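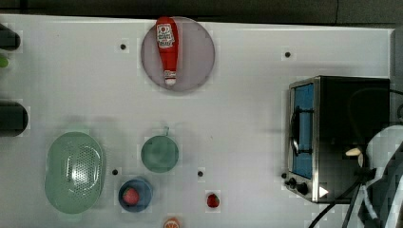
2nd May, open day at Warkura

Writing this up on the bus back to Tundulari while I still remember which bit was which. Gert Van der Merwe, if you're reading this on Monday, yes, I took notes the whole time, and yes, I ate two of the free samosas first.

Got there a little after ten and the parking lot was already full. They'd been expecting 60 visitors for the morning and I'd say they got them (lots of kids, a few people in company jackets, one man who wanted to know if it could do his taxes). Badge, coffee, safety talk, then straight through to the kitchen table demo, the one I'd really gone for. We've been going around in circles on our own pick and place setup since October and I wanted to watch somebody else's do it live, with a crowd breathing on it!

Imani Shemweta ran the demo and she was great. She doesn't talk over the arm. She says what she's asked it to do, then shuts up and lets everybody watch. The instructions are plain sentences typed into Fuklow, their planner, and she let people from the crowd suggest some. A girl near the front asked for the strawberry to go "next to the other one," which I thought was a mean thing to ask on a Saturday morning, and Imani just typed it in as it was.

Things I asked her, in no order:

Training set for this table is 300 episodes, all hand guided. I'd have guessed way more. She says they threw out plenty before that and she wouldn't tell me how many, ha.

One full reset of the table takes her up to 33 seconds. Ours takes forever. She has a printed card with the layout taped inside a cupboard door and works from that. We should steal this immediately.

They run it slow when there are visitors, at 60 percent of normal speed. Still looked pretty quick to me.

Lighting is whatever the ceiling gives them. No extra lamps. (Gert, I know. I know.)
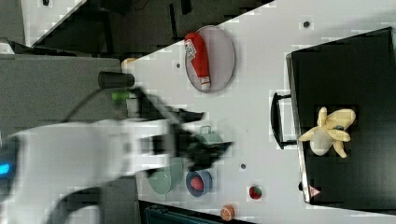

My big question going in was clutter, and how they get the fingers down into a crowded spot without knocking over the neighbors. On our bench we cheat and leave a hand's width around everything. They don't bother. The teal pot sits right up against the blue bowl and the fingers come in over it already spread, pointing forward, with the wrist kept just above the lot. I'd been bringing ours in closed and opening at the last moment, and I think that's half our trouble. Also noticed the cable loops well back from the wrist and has plenty of slack, where ours is zip tied so tight it tugs at every turn. And I love that the ketchup bottle lies flat across the plate, round thing on a slippery round thing. I asked if that was a hard one and Imani said ask the Maluleke people, they picked the props! The peeled banana would be my own nightmare, all those floppy-looking strips to confuse a grasp. I forgot to ask how they label it. Damn.

After that there was a talk on maintenance that I half listened to, and a line for the hands-on station that I gave up on when it reached the door.

To do this week:
- try the open-first approach on our pot, same height, slow
- cut the zip ties, reroute the cable with a proper loop
- make a layout card and time a reset before and after
- email Imani about the banana labels and whether she'd share the card template
- tell Gert about the lamps in person, with cake

Receipt for the bus is in the envelope in my top drawer.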